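The Pine Table at Perkumwood: A Gallery

I have wanted to make this page since August, when the table finally came up the stairs and into the kitchen for good. It's pine, nothing fancy, built by Samuele Dal Bello in his shop at Stikthorpe, and I have spent more time staring at it than I have at most paintings. My partner Ha-rang Cheon says I talk about the knots as if they were pets. Fair enough!

What follows is a walk around the table and some of the things that live on it, with a few notes on how it was made and how we look after it. If you came over from the Drollis newsletter, welcome, and the recipe for the soap finish is near the bottom.

How it started

We had the old Baek folding table for 6 years and it did its job, but it wobbled, and you had to put your knee against one leg to roll out dough. I wrote to Samuele with a sketch on graph paper and he wrote back with a much better sketch. He'd been keeping a stack of pine under cover behind the shop and asked if we wanted to come and pick our own boards.

Did we ever. We spent an entire afternoon pulling planks out and leaning them against the wall. Ha-rang went for the straight, calm ones. I went straight for anything with a knot in it. Samuele let us argue and made coffee, and in the end he said we should simply use both kinds and lay them side by side, which is what he would have done anyway.

The boards

Broad ones, as broad as he could get away with. Narrow strips would have been easier to keep flat, he told us, but you lose the long run of the grain, and that was the part I'd fallen for. Every board has its own color, too. I had figured they would all even out under the finish and I'm so glad they didn't - you can stand at the stove and see where one stops and the next begins.

My favorite spot

Two planks meet, one a bit darker and warmer, the other paler and grayer, and each brought its own knot along. The small oval one is reddish-brown and easy to miss. The big round one is nearly black in places, and the grain swirls out around it like an eye. My blue mug usually ends up somewhere close by.

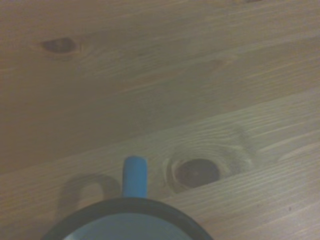 The mug

It came from a seconds shelf, and it has outlasted everything else we bought that year. I don't use a coaster under it. I know, I know. Samuele doesn't either, and he built the thing, so I'm going with his judgment. A faint ring comes up now and then and goes away at the next washing - or it doesn't, and I get used to it.

The light

Our kitchen faces the wrong way for sun, so the table spends a good part of the day looking quiet and a little brown. Then at 7 in the evening, in summer, a strip of light comes over the neighbor's roof and the whole top turns the color of toast. It lasts just long enough to call somebody in to look. On gray days I like it nearly as much, when the grain goes soft and you notice the long wavy lines more than the color.

Keeping it clean

Soap flakes and warm water, and that's all. Stir a good handful of flakes into a bucket until the water looks milky, let it cool until you can keep your hand in it, and wipe it on along the grain with a cotton rag. Wipe off the extra. Let it dry overnight with nothing on it (this is the hard part in our house). We did it every week for the first month and now we do it whenever the top starts to feel thirsty.

For tomato sauce, get to it fast. For beets, good luck. There's a pink patch by Ha-rang's chair that I have grown very fond of.

A few things people have asked

Does pine dent? Oh yes, all the time. Drop a spoon and you'll find out. We have one long dent from a rolling pin and a whole constellation from the time my nephew discovered forks.

Do the knots fall out? Ours have stayed put so far. Samuele checked each one before he glued up the top and rejected a board I had really wanted, which I'm only now forgiving him for.

Is it for sale, or could he make another? Ours isn't going anywhere! He does take orders, slowly, and he'd much prefer that you come by the shop and handle the boards than send him a long email.

Next up

There's a bench coming to go along the window side, cut from what was left of the same stack. Ha-rang gets to choose the boards this time, so expect something very straight and very calm. I'm holding out for one knot, down at the end where I sit.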